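Brushes all over the desk, jar or drawers?
Beauty Storage board, 17 replies

pilto_58
Posted Wednesday, October 1, 2025
Right, I'm finally sorting my makeup desk (it's under the window, so everything gets dusty) and I'm putting brushes and pencils in a clear screw-top jar with the lid off.

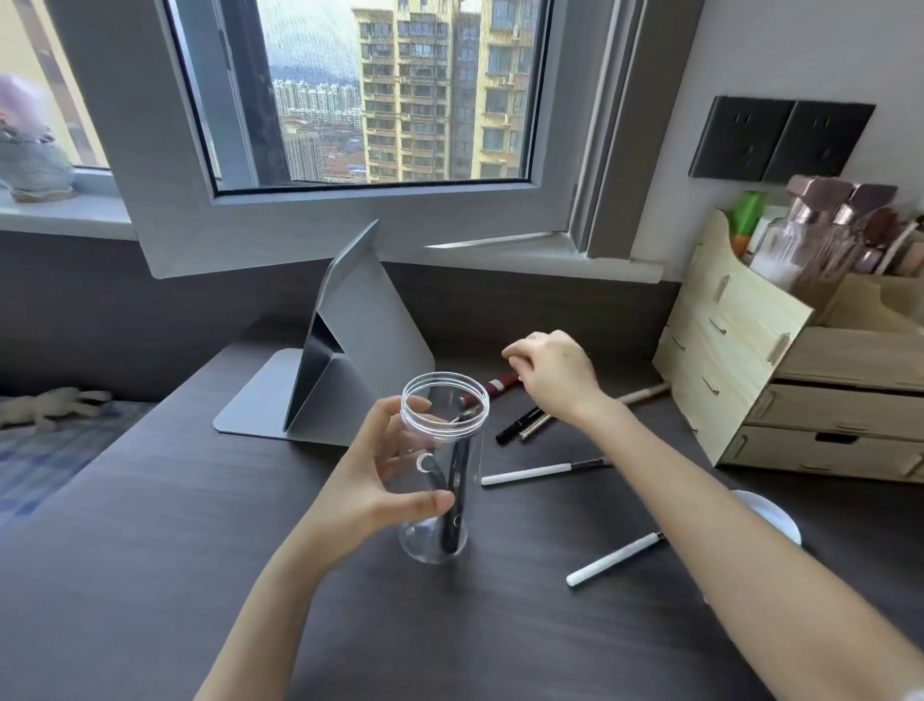 I've got a little wooden organiser with drawers as well, but once a pencil goes in a drawer I forget I own it! Does anyone keep pencils and brushes together?

virum
No, no, no. Pencils shed on everything. I kept mine together until May and my good powder brush went grey. Drawers for pencils, every time.

broleter
Disagree with virum, just put the caps on! Mine have shared a pot for years and the brushes are fine.

pilto_58
Caps on, noted. I do love seeing the fluffy ones stood up, they cheer me up in the morning.
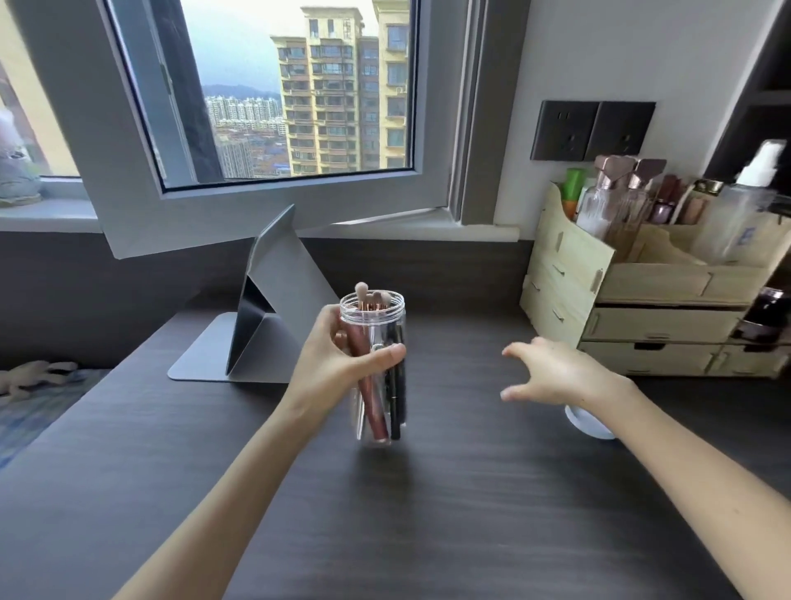

Brushes in the jar, by the window

virum
Pretty, but I'd still worry about sun on them.

vakulenko
Does gloss go in there too? Mine always leaks if I stand it up with the lid loose. 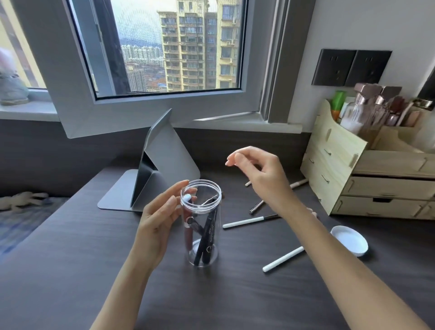
Posted by Sobia Lodhi (pilto_58) | Member | 200 posts

Gloss and eyeliners can go in the jar, I think, and I'll tighten everything first. Virum, you've half won, the white pencils might get their own drawer.

virum
Half will do me.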